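Lodeck D2 – posto de demonstração para manipulação com duas mãos

Loja > Equipamento para formação > Postos de demonstração

Fabricante: Kalura
Referência: 486-D2
Disponibilidade: por encomenda
Preço: sob consulta
Página atualizada em 2024-10-08

O Lodeck D2 é um posto completo para mostrar ao público o trabalho de um robô com duas mãos. Foi preparado para dias abertos, visitas de escolas e apresentações a clientes. O visitante vê a cozinha simulada num ecrã grande e pode comandar as mãos ele mesmo, com um par de luvas. Não é preciso ter um robô verdadeiro na sala.

O que vem incluído

Computador com o programa Postia já instalado
Par de luvas de comando, tamanho ajustável
Ecrã de mesa para o operador
Cabo de vídeo de 9 metros para o ecrã do público
Mala de transporte com rodas
Manual em português, inglês e norueguês

Dados técnicos

Peso total com a mala: 26 kg
Alimentação: tomada normal de 230 V
Tempo de montagem: menos de uma hora, com duas pessoas
Tarefas de cozinha incluídas: seis
Vistas da câmara: de cima, de frente e livre
Garantia: dois anos

Como corre uma demonstração

Aconselhamos grupos pequenos. Primeiro o operador mostra uma tarefa inteira e explica o que está a fazer. Depois convida uma pessoa do grupo a calçar as luvas. Para quem experimenta pela primeira vez, a vista de cima é a mais fácil, porque a bancada fica toda no ecrã e a pessoa percebe bem a distância entre os dedos e os objetos. A vista de frente é mais bonita para o público, mas pede mais prática.

As tarefas trabalham com aparelhos e alimentos que todos conhecem: o micro-ondas, os legumes, pequenas embalagens. Se um objeto cai fora do alcance, o operador carrega na tecla F4 e a cozinha volta à posição inicial. Também se pode gravar a sessão e passá-la outra vez mais devagar, coisa que os professores costumam pedir.

Perguntas frequentes dos organizadores

É preciso ligação à internet? Não. O Postia trabalha sem rede. Só a atualização do programa precisa de ligação.

As crianças podem usar as luvas? Sim, a partir dos dez anos. Para mãos mais pequenas existe o par Doãn, que se vende à parte.

Pode-se alugar? Sim, por dia ou por semana. O aluguer inclui a entrega e uma formação curta para o operador. Para dezembro pedimos reserva com antecedência, pois temos poucos postos disponíveis.

Ver antes de comprar

O Lodeck D2 está montado na nossa sala de exposição e fazemos visitas com marcação. A visita é gratuita e dura uma hora, com tempo para cada pessoa experimentar as luvas. Quem vem de longe pode pedir uma demonstração por vídeo. Nesse caso mostramos a tarefa da bancada e respondemos às perguntas durante a sessão. Para marcar, use o formulário de contacto e escreva quantas pessoas vêm e que tarefa gostavam de ver.

Uma mão direita preta toca com a ponta do dedo numa pequena caixa branca, junto do micro-ondas aberto, na bancada simulada vista de cima: 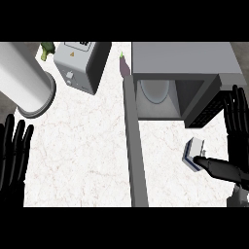 Kjell Berge comentou: Experimentámos o D2 no vosso dia aberto e os meus alunos ficaram muito tempo de volta das luvas. A mim custou-me mais acertar a força do polegar do que a posição da mão. Seria bom ter no manual uma página só sobre a calibração das luvas, com os valores para quem tem dedos compridos. E uma pergunta: a gravação da sessão pode ser guardada numa pen, para vermos depois na aula?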